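Ticket 499 – Gripper pose jumps during cabinet tasks
Project: Plidwood
Opened by: Lorena Troncoso
Assigned to: Tamer Sfeir
Status: Open, waiting on reporter

Lorena Troncoso wrote:

Hi Tamer, and thank you again for being so patient with me on the last one! I'm working through the kitchen demonstrations from the Samcombe set, and I have a puzzle I can't get past. The recovered path of the right gripper is lovely and smooth along the counter, and then when it goes into the cabinet it jumps, sometimes sideways and sometimes straight up. Out of 185 demonstrations in this batch, 40 get thrown out by our smoothness check. Gudrun trained a policy on what was left and it reaches for the counter plates nicely, but it dithers at the cabinet, poor thing.

I first blamed the lens calibration, so I went back to the wrist views. I'm attaching one in case you spot something I don't. 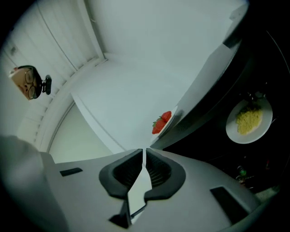 Wrist view, fingers at the bottom, strawberries near center right.

The fisheye bend looks the way I'd expect, and the finger pads sit where they should. What does bother me is how much of the view is plain white ceiling or solid black. There can't be many good corners to track in there.

Already tried:
- Reran the tracker with the calibration file from Lindqvist. Same jumps.
- Lowered the feature threshold. More points, but noisier, and two good demonstrations went bad.
- Checked clock offset between wrist and head streams. It's 4 ms, so I left it alone.

Tamer Sfeir replied:

Hi Lorena, no trouble at all, I like these. I don't think it's calibration either. My guess is that the wrist tracker runs out of things to hold on to near the dark compartment, and then it grabs whatever it can find. Could you pull the head view for a few of the rejected ones and see whether the marker cube on the right gripper stays readable while the finger is inside?

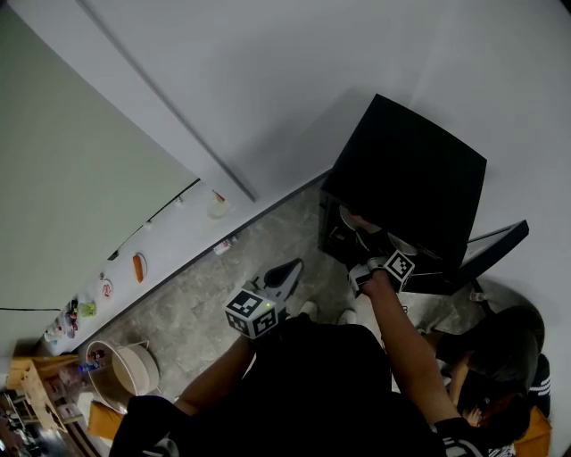 If at least one face of the cube can be decoded all the way through the reach, we can use it to pin the wrist path down, and you may get a good share of those rejected runs back without recording anything new. Manju wrote a small script for this on Gultdale – it takes the cube pose as a soft constraint, so a missed detection here and there does no harm. Start with a low weight and raise it slowly. Please keep the left gripper out of the first test, just so we're changing one thing at a time.

Lorena Troncoso wrote:

Oh, that makes sense, thank you! I'll run Manju's script on the rejected ones first and post the before and after paths here. Gudrun would like to hold off on retraining until then, so please leave the ticket open.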